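4.2 What stays out: the worktop as a storage surface

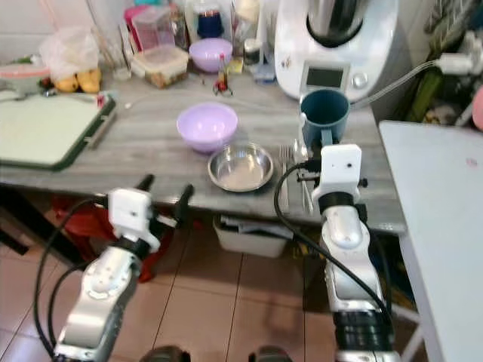 Figure 3. Worktop in one of the participating kitchens, with bowls, cutlery and a mug at the front and stored items along the back.

Every household in the study owned cupboards. We mention this early because a reader going through our visit notes could be forgiven for doubting it. Of the 411 objects logged on worktops across the 20 kitchens, most had a shelf or drawer that the householder could name without hesitation, and often point to. The objects were simply somewhere else at the time, and in many cases had been for months.

Earlier writing on domestic order tends to treat the worktop as a place of work that is now and then invaded by clutter. Our participants did not talk about it that way. They spoke of a front and a back, and the two were held to quite different standards. The front was where things were put down, used and taken away again. The back, against the wall, was where things lived. One participant called it "the gallery", another "the retirement home". A third declined to call it anything and asked whether we had finished measuring.

Figure 3 shows the arrangement in a fairly typical form. A shallow steel bowl, a lavender bowl, a fork, a spoon and a teal mug are on the open part of the surface. Along the back stand a second lavender bowl, a clear container with a pinkish lid and brown contents, and jars with dark lids. We coded the pair of lavender bowls separately, one as "front" and one as "back", and this caused more argument among the authors than any other decision in the paper. Martinelli held that two bowls of the same colour in one kitchen are a single holding, wherever they happen to be standing. The rest of us thought that position was the whole point of the exercise. The codes stand as printed, and the matter is no longer raised at lunch.

Large appliances need a paragraph to themselves, as they usually take up rather more than that in practice. The white appliance in Figure 3, with its steel mixing bowl on top, is a good case of what we call an anchor: something big enough that other objects are arranged around it, and awkward enough that it stays put. In the Donder interviews, 80 per cent of anchor owners said they had meant to keep the thing in a cupboard. Asked when it had last been in one, several laughed. An anchor also settles where the free space will be, which in the smaller kitchens made it the nearest thing to an architect the room had known.

Small bottles and jars behave differently. They drift. On our second visits in November, many of them had moved along the back of the worktop by a hand's width or more, although the householders were sure they had touched nothing. We do not suggest anything uncanny. A jar is taken down for a teaspoonful, put back slightly to the left, and by the end of the season it has reached the window. The Dekunis method, which records shelf positions only, would have missed this entirely — a pity, given how much of the movement in these kitchens it accounts for.

Bags are harder to place. A white plastic bag with yellow items in it, like the one on the left in Figure 3, can be read as shopping on its way to a cupboard or as a container in its own right. We used the rule that a bag still on the worktop at the second visit was storage. Ten bags in the sample passed this test. Only one participant objected, saying that hers was a different bag. We had not allowed for this, and the coding sheet has since been given an extra column.

Tidying before our arrival was a worry from the start, and we asked participants not to do it. Nearly all of them agreed, and a good many then did it anyway, usually by pushing the front of the worktop into the back. The Friday visits were the worst for this. Such compression is fairly easy to spot once one knows the room, but it raises the back count without a single object having been put away, and the totals in Table 2 should be read with that in mind. We return to the cupboards themselves, and to what was found in the space so generously left free, in Section 4.3.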